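Ukitow Bookbinding: Questions People Ask Before They Sign Up

Last updated 29 Nov 2024

I get a lot of the same emails (which is fine, I like email), so I've put my usual answers on one page. If yours isn't on it, write to me and I'll answer and then probably steal your question for next time. Geert Vermeulen

I've never made a book. Is the beginner class really for beginners?

Yes! If you can fold a sheet of paper and you don't mind doing it again when it comes out crooked, you're ready. We start with a pamphlet stitch, which takes most people less time than their first cup of coffee with us, and we go on from there to a flat-back case binding with cloth covers. By the end of the second day you'll have a small stack of blank books and sore fingertips.

What's the difference between Beginner, Beginner Plus and the Leather Week?

Beginner is two days, paper and cloth only. Beginner Plus is the same two days with a third tacked on for rounding and backing, which I used to squeeze into the afternoon and it never worked. The Leather Week is five days and you do need to have sewn a text block on tapes before you come. It doesn't have to have been with me. Send me a snapshot of something you've bound, even an ugly one, and I'll tell you whether I think you'd enjoy the week or spend it catching up.

Who teaches?

Me, mostly. I do all the sewing, casing-in and leather classes. Prapai Nilsuwan teaches paste paper and marbling, and she also comes in for the last day of Leather Week to help with finishing, because her hands are steadier than mine and I've made my peace with that. If you want to work with Prapai in particular, look for her initials next to the course title in the schedule.

How big are the classes?

We take 8 people at most. For marbling it's fewer, depending on how many trays we have going. I've tried bigger groups and I end up running from person to person while everybody's glue dries.

Can I bring my kid?

Anyone 10 or older is welcome in the paste paper class as long as a grown-up signs up too and works alongside them. For everything else I'd like people to be old enough to be trusted with a paring knife, so write to me and tell me about the kid. I've had some very serious young binders through the door, and I've had a couple of grown men I took the knife away from.

Do I need to bring tools?

For Beginner, no, you can use ours for the two days. That said, a lot of people like having their own bone folder, and I'd say go ahead and get one if you're at all tempted. For Leather Week please bring your own paring knife, and please bring it sharp. We do sharpen on the first morning but it's a touch-up, and I can't rescue a knife that's been opening mail for years.

Do you lend out the Trident?

The Trident is our big three-screw press, and no, it stays put. It took four of us to get it up the stairs. You're welcome to book time on it if you've already taken a class, though. Slots are 90 minutes and you can leave your books in overnight if there's nothing in line behind you. Ask first, please. I once found a stranger's wedding album in there and had to call half my mailing list.

Where does the paper come from?

The text paper is ordinary long-grain stock that I buy by the ream. The pretty stuff is mulberry paper from Thammasiri, the little mill that Prapai has been buying from since long before she met me. We keep a drawer of their offcuts that you can help yourself to for linings and small covers. Full sheets are for sale at the front desk, and no, I can't hold a color for you, I've tried and I always forget.

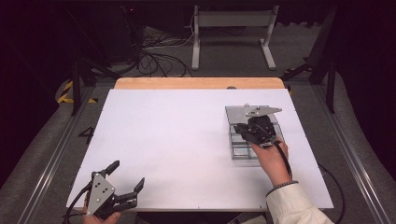
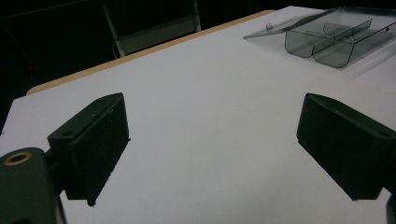
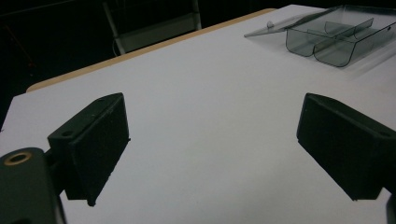
What happens if I have to cancel?

Tell me as soon as you know. If it's more than three weeks out you get everything back except the deposit, and I'll move the deposit to another class if you'd like that better. Inside three weeks I'll try to fill your spot from the waiting list, and if I can, you get a full refund. If I can't, I keep the fee, and I feel bad about it, but by then I've cut the boards and ordered the leather.

What if you cancel?

You get all of it back, or a spot in the next round, your pick. It has happened twice, once for snow and once for my back.

How do I get to Selunau?

By car it's easy: take the river road, turn at the feed store and keep going until you're sure you've gone too far. We're the brick building at 92 Mill Lane, second floor. Park on the street side, since the lot behind us belongs to the dentist and he does check. If you're coming by train, let me know which one and I can usually pick you up at the station in the morning. There isn't a bus worth mentioning.

Is the studio accessible?

Not as much as I'd like. There's a flight of stairs with a good rail, and no elevator. In April we run Beginner on the ground floor of the library instead, with a ramp and a proper restroom, so if stairs are a problem that's the one to aim for. The tables there can be raised or lowered too.

Where should I stay?

There's an inn on the square that's comfortable and a bit noisy when there's a wedding on, and a couple of places that rent rooms. I don't want to print people's phone numbers here but I'll send you my list when you register. Book early if you're coming for Leather Week. The town fills up faster than you'd think.

What about lunch?

Soup, bread, cheese, fruit, and whatever my neighbor has too many of. It's included. Vegetarian is the default, and if you have allergies please put them on the form even if you think they're minor! We eat in the kitchen, well away from the books, and we wash our hands before we go back in. That's my one firm rule and I'm a bore about it.

What should I wear?

Something you don't love. Wheat paste washes out but PVA glue does not, and the dye we use for leather will be with you for life. Closed shoes, please. If you have long hair, bring something to tie it back with, as the board shears and the marbling trays both have a taste for it.

Can I work on my own project?

In Beginner, no, we all make the same things so that I can show each step once. In Leather Week you can bring your own text block, and people do: recipe collections, old diaries, one memorable run of seed catalogs. Please don't bring anything valuable or irreplaceable, though. A class is a place to make mistakes and I'd hate for you to make one on your grandmother's Bible. If you have a book like that, I can give you the name of a conservator.

Do you repair books?

Small jobs, yes, when I'm not teaching. Loose hinges, torn pages, a cover that's come away. Email me a few pictures and the size of the book. I'm slow, and I'd rather tell you so now than have you waiting by the mailbox.

Can I buy a class as a gift?

You can, and I'll make the card myself. It's good for any class of the same price and I don't put an expiration date on it. Tell me the name the way you'd like it spelled and where I should mail it, and give me a week or so before the big day.

How do I sign up?

Use the form on the schedule page, or email me if the form is acting up again. Your spot is held once the deposit is in, and I'll write back with directions and the lodging list.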